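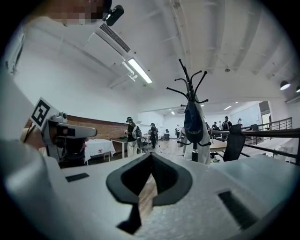 Workshop flooring, wood or bare concrete?

Posted by plankton_mo
So I'm finally doing something about the garage (it's been on the list since forever) and I'm stuck on the floor. Right now it's concrete, and by the end of an evening out there my knees are screaming at me. I do mostly small furniture repair and a bit of carving, nothing heavy. A guy at the Skudis lumber yard quoted me 1444 bucks for tongue and groove pine plus sleepers. Is wood worth it or will I hate myself the first time I spill finish on it? Walls and ceiling are going white no matter what, I want every bit of light I can get.

Reply from dovetailed_again
Do it! I put wood down in mine and my back stopped complaining within a month. Dropped chisels survive too, mostly. I've spilled everything you can think of on that floor and it just looks like a shop floor now.

Reply from grumbly_rasp
Gonna disagree. Wood over a slab is great until moisture gets under it. I had mine down two years and pulled up the corner by the door and it was black underneath. Stinky too. Rubber mats, 300 dollars, done. You can hose them off in the driveway.

Reply from dovetailed_again
Did you have a vapor barrier under it though?

Reply from grumbly_rasp
I had plastic. Cheap plastic, ok. But still.

Reply from plankton_mo
Ha, ok, so barrier is a must. The slab looks dry but we're in Grotumham and it rains sideways here from October on. Is there a way to check before I spend the money?

Reply from sawdust_aunt
Tape a square of clear plastic to the concrete, all four edges sealed tight, and leave it a few days. If there are droplets under it or the concrete's gone dark, you've got moisture coming up. Try it in a couple of spots, and one should be near the big door. It won't tell you everything (a dry spell can fool you) so I'd do it again once the rain starts.

Also I'm with the wood people. Mats curl, and I trip on them, and a rolling cart hates them.

Reply from grumbly_rasp
Mats don't curl if you buy the thick ones.

Reply from sawdust_aunt
Mine were the thick ones!!

Reply from lefty_spokeshave
On the white ceiling, yes, yes, yes. Go flat, not gloss, or your lights will glare right back at you. I'd stop the white at bench height on the walls, mine are filthy below that.

Reply from plankton_mo
Good call on the flat paint. Plastic is taped down in two spots as of tonight, I'll report back. Still leaning wood, sorry grumbly.

Reply from grumbly_rasp
Your funeral. Buy the good plastic.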